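Grimelis: a word list of kitchen talk

Print this page | E-mail this page

Last updated May 14, 2021, by Macario Rosales

Grimelis is a plain CSV of the words people use for ordinary kitchen things, plus the arguments they have about them. I started it after a long August at the cottage, where my aunt asked me to pass the "chesterfield cloth" and I handed her a tea towel and was wrong. (It was the blanket. I still maintain the question was unfair at the dinner table.) I wrote that one down on the back of a hydro bill and kept going, and at some point the pile of bills became a spreadsheet and the spreadsheet became this.

If you only want the data, grab grimelis.csv and go, you won't hurt my feelings. The rest of this file is for people who like knowing how the sausage is made, or who are about to e-mail me asking why "serviette" has so many rows.

What's in the files

The main file has one row per person per word. So if your dad says "fry pan" and your mum says "frypan" and they both filled in the form, that's two rows, and I have kept the space exactly where each of them put it. Every row has these columns:

- word: what they typed, untouched, spelling and all
- thing: my plain label for what they meant, in lower case
- learned_from: parent, grandparent, roommate, work, telly, don't know
- region: a free-text field, and I am sorry about it in advance
- still_used: yes, no, or "only at Mum's"
- remark: anything else they felt like telling me

There's a second, smaller file called arguments.csv, and it's my favourite. It holds pairs of words that at least one household has properly disagreed over, with a short note on each side. Toaster oven against "the little oven" is in there, and so is whether a plain toaster gets to be "the toaster" when there's a toaster oven in the same kitchen. One family in there calls the small one "the popper" and I have started doing it too.

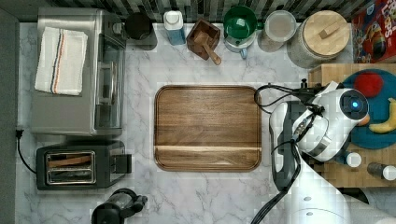 Toaster oven and two-slot toaster: see arguments.csv, "the toaster".

How I collected it

Mostly by nagging. The form went out in four batches, first to family, then to the curling club, then to my old co-workers at Cavetti (hi everyone), and finally to whoever found the link on the Fisau message board. That last group is the reason the data has so much to say about pickling. I asked 34 prompts, each one a description in words, never a picture, along the lines of "the cloth you dry dishes with" or "the end piece of a loaf". I went with words only so nobody would get hung up on a brand or a colour, though it did mean a few people answered a question I hadn't asked. The prompt about "the thing you strain pasta in" got me a lovely paragraph about a tennis racquet.

I read every answer myself and filled in the thing column by hand. Where I couldn't tell what someone meant I wrote to them if they'd left an address, and if I still couldn't tell, the label is "unclear". Please leave those alone if you send me a fix - a guess that looks tidy is harder to spot later.

Bread words, a detour

I didn't plan on bread being its own section, but here we are. The end of the loaf is the messiest entry in the whole list. Heel, crust, end, knob, butt, bum, outsider, the duck's piece. People who say "heel" tend to be very sure everyone says it. People who say "the duck's piece" know perfectly well that they're alone and don't care one bit.

Breadboard against cutting board is the other big one. Some respondents have both, keep them apart, and would be upset to see an onion on the breadboard. Others use the two words for the same slab of wood depending on what's on top of it at the time. I coded these as one thing with a flag, and I go back and forth on whether that was right. If you're working on this sort of question, use the flag and don't trust my merge.

Then there's toast itself, where the verbs are all over the place. You can put toast on, put toast down, put toast in, or "drop a couple", and my neighbour "does bread", which took me a minute.

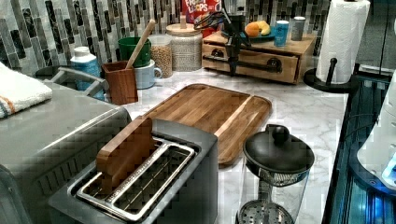 Known problems

It's a lopsided sample and I'd be fibbing if I dressed it up. It leans older, it leans toward people who own a lot of Tupperware, and it leans very hard toward people who like me enough to fill in a form. Please don't draw a map from it! Someone did, and coloured in an entire province on the strength of my cousin Tak and his roommate.

The region column is a swamp. I have "Ottawa", "ottawa valley", "the Valley", "near Pembroke" and "up the line", and those might be five places or one. I tried cleaning it up and made it worse, so I put it back.

French and English are mixed in some rows where people mix them at home. I kept those as typed. Accents should survive if you open the file as UTF-8, and will turn to soup if you double-click it and let your spreadsheet decide.

A word on "cupboard". In the first batch I used "cupboard" in the wording of a prompt, and of course everybody then answered "cupboard". Those rows are marked primed in the remark column and you should drop them. The same goes for "drawer", in a smaller way. I reworded both prompts for the later batches, and that's when the good stuff arrived: press, bin, pull-out, the odds drawer, the string drawer, the bits-and-bobs, and one "purgatory".

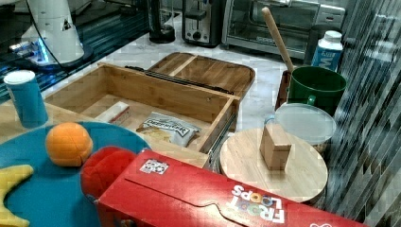 Can I use the drawer answers from the first batch if I'm only looking at spelling?

Sure, spelling is fine, and so is anything about capital letters. Just leave them out of any count of which word people prefer.

Using it

Do what you like with it, classroom or otherwise. A mention of Grimelis is nice. If you publish something, send me a copy, I read all of them, usually with toast. Names and addresses were stripped before the file went up, and I've blanked the remarks where somebody got a bit too candid about an in-law.

Fixes go to the usual address. Give me the row number and what you'd change. New words are welcome too, but please use the form, as I lose things sent any other way.

Comments

prairie_marg: No "butter tart tin"? My mother would have words. Otherwise this made my morning.

D. in Sudbury: We say "the crust" for both ends AND the edges and have never once been confused. Add us to the arguments file please.

loonie_tunes: Opened it by double-clicking. Soup, as promised. Worked fine on the second try.

prairie_marg: Also it's a tea towel and I won't be discussing it.

Recent items

- What we call the thing under the sink
- Supper, dinner, lunch: a short quarrel
- Fisau pickling words, first draft
- Notes on "chesterfield" from the curling club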